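Lista de revisión de la vajilla y la mesa del comedor
Residencia Skolutdale, planta baja. Revisa: Kamonchanok Siriwan. 17 de agosto de 2025

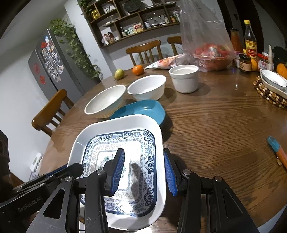 Uso la plantilla de Bruvero porque es la que me han mandado. Trae 45 puntos y la mitad están pensados para una cocina industrial. Contesto los que tienen sentido en un comedor.

1. Bordes y esquinas de fuentes y platos, sin desconchones
Conforme, con reservas. Pasé el dedo por todo el canto de la fuente blanca con dibujo azul. No raspa. La plantilla pide «inspección visual», y a simple vista un desconchón pequeño en loza blanca no lo encuentra cualquiera.

2. Decoración apta para contacto con alimentos
Sin verificar. El dibujo está en el fondo, donde va la comida. Me dicen que «siempre se ha usado». Eso no es un certificado. Pedido el dato a Eze, sin respuesta.

3. Piezas apiladas de forma estable
No conforme. La fuente pisa el borde del plato azul turquesa. Separarlas.

4. Cuencos sin grietas ni esmalte saltado
Conforme. Uno de los dos blancos tiene el borde moteado, tirando a gris. Según Jaruwan Rungrueang es el acabado. Puede ser. Volver a mirarlo en octubre.

5. Molde alto de lados acanalados: limpieza de las ranuras
Conforme. Frotado con cepillo, que con la bayeta no me fío.

6. Alimentos separados de la vajilla limpia
No conforme. Hay una pera y una mandarina sueltas sobre la mesa, además de un paquete de plástico rosa y blanco. La fruta, a un frutero.

7. Bolsas de plástico cerradas y etiquetadas
No conforme. La bolsa transparente grande necesita etiqueta con contenido y fecha. No debería tener que adivinar qué hay dentro.

8. Condimentos con tapa y fecha de apertura
Pendiente. Están en el lateral derecho de la mesa. Si alguien apunta la fecha al abrirlos, que me enseñe dónde.

9. Resistencia al choque térmico
No procede. La hoja propone una prueba que no pienso hacer con la vajilla de diario.

Plazo para corregir los puntos 3, 6 y 7: 5 días. Copia a la oficina de Rudport.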